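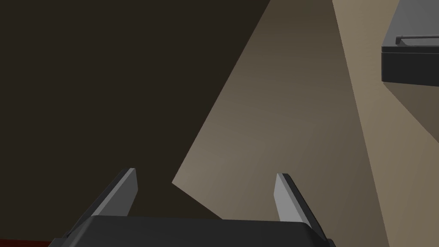 How to get a street closed for a block party or small festival in Plundbridge

Quick version of what I send people every spring. I've done the Irnstead Street fair a bunch of times now and the same questions come in, so I'm putting it all on one page. Other towns will be different, check with your own clerk.

Before you start

You need four things in hand. A date and a rain date. A map of the block. A contact person who will pick up the phone. Signatures from the neighbors.

The signatures are the slow part. Start there. The town wants a yes from two thirds of the addresses on the closed stretch, one signature per address, renters count. Businesses count too. Go out after dinner, 6:30 or so, and bring two pens.

Step 1 – Pick your block and check the list

The clerk's office keeps a list of streets that can't be closed. Bus routes, the road by the fire station, anything the state maintains. It's taped up by the front counter and it's also in the packet, last page. If your street is on there, stop, look at the park permit instead. Different form, different office.

Step 2 – Get the packet

Clerk's window, town hall, ground floor. Ask for the street use packet, not the special event one. The special event packet is for anything over 2,000 people and it is much longer. I filled out the wrong one my first year. Lost a whole weekend.

Fee is $34 for a residential block, paid when you turn it in. Check or card. They don't take cash at that window anymore.

Step 3 – Draw the map

Doesn't have to be pretty. Show these:

Where the barricades go, both ends
Where the fire lane runs – 12 feet wide, clear the whole length, no tables no tents no grills
Hydrants
Stage or speakers if you have them, and which way they point
Food tables
Trash and recycling
Portable toilets if you're renting any

Do it on one sheet. Print the street from any online map and mark it up in black pen. Blue pen and pencil don't come through on their copier and they will call you about it.

Label the cross streets. People forget.

Step 4 – Insurance

A plain block party with no vendors, you're covered by signing the waiver in the packet. Once anybody sells anything you need a one day liability policy with the town named on it. Exact wording is on page 3. Copy it letter for letter, including "its officers and employees". Mine got sent back over that.

Selling beer or wine is a seperate license and a longer wait. Add two months, minimum. Giving it away for free is also not as simple as you'd think, ask before you put it on a flyer.

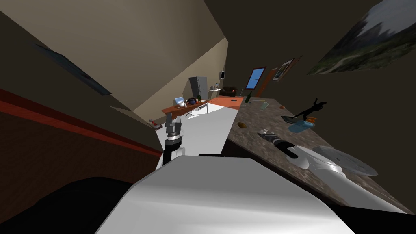
Step 5 – Turn it in

Due 45 days ahead. For a June party that means April, and June is the busy month so earlier is better. Two closures on neighboring blocks the same day usually won't fly, first one in gets it.

Staple everything in this order: application, map, signatures, insurance, check on top with a clip. Ask for a stamped copy of the first page. Keep it.

Then it goes to police, fire and public works for a sign-off. Fire is the one that sends questions. Answer same day if you can.

Step 6 – The council meeting

Small residential closures get approved at the desk. You only go to council if you want amplified music past 9 p.m., a closure longer than one day, or a street with a signal on it.

If you do have to go: you get three minutes. Say who you are, which block, what hours, how many signatures. Fulgencio Gallardo got the Irnstead Street hours extended a couple years back by bringing one neighbor who was against it the year before and had changed her mind. Worked better than any handout.

Step 7 – Barricades and signs

Public works drops the barricades at the corner the afternoon before. They do not set them up. That's on you, and you need two adults at each end the whole time.

No parking signs go up 48 hours ahead. Write the date and hours big. Take a dated photo of each one, otherwise police can't tow. We rent extra cones from Drivari when public works runs short. Call early, they book out for the summer.

Last year's Irnstead Street count was 558 people, and four at each end would of been better than two.

Day of

Permit in a plastic sleeve, on you, not in the car. Move your own car out the night before. Walk the fire lane once an hour, chairs creep into it. Music off when the permit says off.

Barricades stacked back at the same corner by 10 p.m. Sweep the gutters too. They do check, and it comes up when you apply again.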